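Student project report: timing and phase labels for two-handed gripper recordings

Project name: Moya
Part of the Batudach software module

I should say at the start that this report is longer on the software than I had planned, and shorter on the learning side. When I wrote my proposal I pictured myself training things by July and making nice plots. What I did for most of the project was work out why two streams of perfectly good data refused to agree with each other, and then write the tools so that the next student doesn't have to go through it again. I enjoyed it far more than I expected to, and I hope a bit of that comes through.

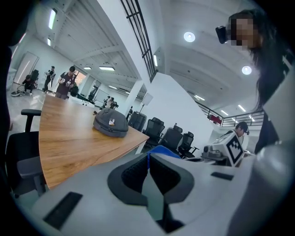 Arvo Rantala
Student, software and perception

The starting point was Wurnum, the recording format our group already uses. A person works with a gripper in each hand, there is a head camera as well, and each device writes its own file with its own clock. The printed marker cubes on top of the grippers are there so that the head view can tell where each hand is. Wurnum keeps all of this in one folder per recording and, to be fair to it, does that very well. It doesn't promise that a timestamp in one file means the same moment as the same timestamp in another, and I had rather assumed that it did.

My task was to write a program, which I called Moya, that takes one of these folders and gives back a single timeline: where the left gripper is, where the right gripper is, how far open each one is, and a label for what each hand is doing. The labels feed into Sernum, our small planner, which tries to break a two-handed job such as opening a bag into steps that a pair of robot arms could follow.

Lining up the clocks

My first attempt was the obvious one. I took the first frame in each file, called that zero, and carried on. On short recordings you would hardly notice anything wrong. On the longer ones the hands slowly came apart, so that by the end the left gripper was apparently closing on a strap well before it had got there. I spent an embarrassing number of evenings looking for a bug in my pose code, which was fine all along.

The second attempt used motion. Each gripper has its own camera, and from that you can estimate how quickly the gripper is turning. The head camera sees the cube on the same gripper, so you can get a turning speed from there too. Slide one curve along the other until they match and you have the offset. Do it again near the end of the recording and you have the drift. I ran this over 61 recordings, and it found an offset I was happy with in all but 14 of them. Most of the 14 were ones where the person had kept very still at the beginning (lovely steady hands, but no curve to match!), so Moya now searches for the liveliest stretch of the recording and starts there.

Finding the cubes

I had a marker detector from an earlier course and thought this part would take an afternoon. The detector was happy enough when a cube was facing the camera squarely. When the cube turned so that two faces were showing at a slant, it would pick one face, then the other, and the pose would flip back and forth between frames. In the end I stopped treating the faces as separate markers. Moya now gathers the corners of every face it can find, solves for the cube as one solid object, and throws away any answer that would need the hand to jump further than a hand can between two frames. It is not a clever filter, but I can explain every line of it, and my supervisor said that counted for something.
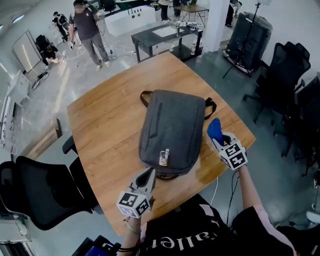
Bags gave me the most trouble after that, and I have grown oddly fond of them. A box stays the shape it was when you first looked at it. Push down on one side of a soft bag and the other side moves, and a strap can end up nearly anywhere. For the planner this matters a good deal, as one hand is often doing nothing except holding the fabric steady so that the other can pull. My first set of labels had no word for that. It had "reach", "grasp", "move" and "release", and a hand that was holding still was simply marked as idle. Sernum then sensibly decided that the idle arm wasn't needed and planned the whole job with one.

So I added a "brace" label. A hand is bracing if its gripper is closed, or pressed against something, and is nearly still while the other one moves. The "pressed against something" part is the weak spot, I admit. I have no force reading, so I guess it from how low the gripper is over the table and how little it drifts. I checked the labels by hand on 24 recordings, which took roughly as long as writing the code, and I changed the stillness threshold twice while doing it. I would like somebody else to repeat the check, as by the end I knew what Moya was going to say and I am sure it coloured what I saw.

What is left

The drift correction assumes that the clocks run apart at a steady rate. I have not tested this on anything really long. The labels also flicker when a hand changes from reaching to bracing, and at the moment I smooth this over with a minimum length per label, which swallows a few genuine short grasps.

Sernum now keeps both arms in its plans for the bag recordings, though it still gets the order of the steps wrong more often than I'd like. The settings file and the hand-checked labels are in the project folder next to the code. Please read the notes on camera mounting before changing the left and right transforms. They are stored the opposite way round to each other, and I didn't dare fix it so close to handing in.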